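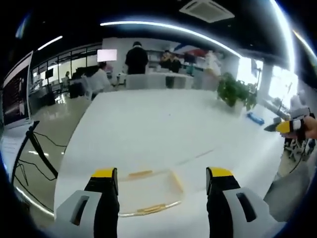
Photo: Mikkel Brøndum / Bjarnason. Reuse under the same terms as the data.

Pisto: two-handed demonstrations with hand-held grippers
README and data card, release 2
Last edited 5 Jun 2025

Summary

Pisto is a set of demonstrations of people moving thin and transparent objects on a table with a hand-held gripper in each hand. It is meant for training manipulation policies by imitation. Each episode holds wide-angle video from both tools, the pose of each tool over time, the opening width of each gripper, and a one-line instruction in English. No robot was driven during recording.

The recordings were made by Bjarnason at the Kondby site. The tools are the Kivora hand-held type, with the rigid finger housings and the yellow tips. Data from the older soft-finger tools was in release 1 and has been dropped. It can't be mixed with this release, since the width signal was read at a different point on the jaw.

Contents

Release 2 has 3,100 episodes. Of these, 100 are held out for evaluation and the rest are for training. The starting pool was 4,000 recordings; see Filtering for what was removed.

Top level of the archive:

episodes/ one folder per episode
splits/ plain text lists of episode names, train and held-out
calib/ lens and time-offset files, one per tool per session
tools/ the loader and the replay viewer
CHANGES
LICENSE

Inside an episode folder:

left.mp4, right.mp4 video from the camera on each tool
pose_left.csv, pose_right.csv tool pose in the table coordinate system
width.csv jaw opening for both tools, in meters
task.txt the instruction
meta.json session, operator code, tool serials, flags

Pose files have one row per video frame. Rotations are unit quaternions in x, y, z, w order. Release 1 used w first. If your policy turns its wrist over on the first step, check this before anything else.

Width is measured between the inner faces of the finger pads, at the base of the tips. Zero is closed without load. Small negative values are real and mean the pads are squeezed together. The loader does not clip them.

Tasks

The instruction in task.txt is one of a fixed list. The list is short and the wording never varies, so Pisto is a poor source for language grounding. The task families are:

tray: slide, lift or turn a shallow tray and set it down in a new place
sheet: pick up a clear sheet by an edge or corner and lay it flat elsewhere
sheet-in-tray: place a sheet inside a tray
handover: pass an object from one tool to the other above the table
gather: bring small loose pieces together on the table top

Every family is two-handed in the sense that both tools are held and recorded. In many tray episodes one hand does the work and the other stays open near the object. Those episodes were kept. The idle tool is useful as a negative signal for policies that tend to close both grippers together.

Recording setup

The work surface is a large white table in an open office. Desks, monitors, windows and people going about their day are in the background of most episodes. We made no attempt to screen them off. Window light changes through a session, and the ceiling strips give hard highlights on transparent plastic.
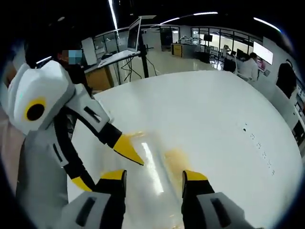 Both tools at work over a transparent sheet on the white table.

Each tool carries its own wide-angle camera, so its own two fingers are always at the bottom of its own video. The other tool enters and leaves the view. Straight table edges look curved. We ship the video as recorded and do not rectify it. The lens model is in calib/ for anyone who needs to.

Transparent objects are the point of the set and also its weak spot. A clear sheet on a white surface is often visible only by its reflection, and the reflection moves with the camera. Operators were told to approach slowly enough that the sheet edge is visible in at least one of the two videos before contact. Compliance is good in the later sessions and patchy in the early ones. meta.json has a field, edge_seen, set by the reviewer. It is a judgment by eye and should be treated that way.

Procedure for one episode

1. The operator places the objects by hand. Start positions are varied freely; there is no template on the table.
2. Both tools are held still and open until the recorder gives its tone.
3. The operator does the task at a steady pace. Talking is allowed; audio is stripped at export.
4. Both tools are lifted clear of the object and held open.
5. The operator marks the episode as kept or discarded before seeing the playback.
6. A second person looks at every kept episode and can overrule.

Resets are done by hand between recordings and are not in the data. A few operators got into the habit of starting the reset before the closing tone, which puts bare fingers in the last frames. The loader has trim_tail for this, off by default.

Recovery moves stay in. If the sheet slipped and the operator picked it up again, the episode runs on and gets the flag recovery. If the operator put a tool down to free a hand, the episode was discarded.

Filtering

The following were removed from the pool, in this order:

Episodes where either pose track was lost for longer than the interpolation limit in tools/config.
Episodes with a time offset between left and right that could not be fixed by the calibration file.
Episodes where the instruction did not match what was done. Mostly these are sheet-in-tray recordings saved under sheet.
Episodes marked discard by the operator or by the reviewer.
All of one November session. The lens on the right tool had worked loose and the calibration taken at the start was no good by the end. We could not say from which episode on, so the whole session went.

No episode was removed for being slow or clumsy.

Pose quality

Tool pose comes from visual-inertial tracking on each tool. The two tracks are brought into one table coordinate system at the start of each session, with a printed marker board that is taken away before recording. Agreement between left and right is best right after this step and drifts later. For handover tasks the drift matters. We suggest training on relative poses between the tools over short windows, and using absolute table poses only within a single episode.

Tracking is least reliable when a tool is low and level over the white table, with little texture in view. Rows affected are marked low_conf in the pose files. Do not drop those rows one by one. The frame index will no longer line up with the video. Mask them in the loss.

Splits

The held-out list was drawn by session, so no held-out session has an episode in training. It was also balanced by hand across task families. Operators do appear in both. If you want a split by operator, the codes are in meta.json, and you should say in your write-up that you did not use ours.

Please do not tune on the held-out list. It is small, and scores on it move a lot with the seed.

People in the video

Operators gave written consent to recording and release. Colleagues in the background were told when sessions were running and could ask for removal. Faces are pixelated by an automatic pass and then checked by a person. Hands are left as they are. The pass sometimes fires on things that are not faces and leaves a mosaic patch there; we did not clean these up. If you find a face it missed, open an issue with the episode name and frame number only. Do not attach the frame.

Anything readable on screens and paper in the background was checked before release. Two episodes were pulled for this and do not count toward the total.

Known problems

Width for the left tool lags the video slightly in the first sessions. The offset is in the calibration file and is applied by the loader. It is not applied if you read width.csv yourself.

Handover is thin compared with tray. Sample by family if you train on everything at once.

The background is always the same office. Policies trained on Pisto alone have done badly for us in other rooms, mostly on approach, less on the grasp. Mixing in data from elsewhere helps. Random crops help a little.

There is no force or touch signal. How hard a sheet was pinched can only be guessed from width.

The viewer in tools/ leaks memory if you step through many episodes without closing it.

Not suitable for

Benchmarking of trackers. The poses are not ground truth.
Any attempt to identify operators or bystanders. The license forbids it.
Direct replay on an arm. Reach and joint limits were not considered during recording, and a fair share of the motions cannot be followed by a fixed two-arm station.

Loading

The loader needs only the packages in tools/requirements.txt. Point it at the folder that holds episodes/ and name a split:

python tools/load.py --root pisto --split train --check

With --check it opens every episode, compares row counts with frame counts, and prints the ones that disagree. A clean download prints nothing.

Contact

Mikkel Brøndum looks after the release. Use the issue tracker for errors in the data, and include the session code from meta.json. Requests for the raw pool are turned down for now; the background check was done on the kept episodes only.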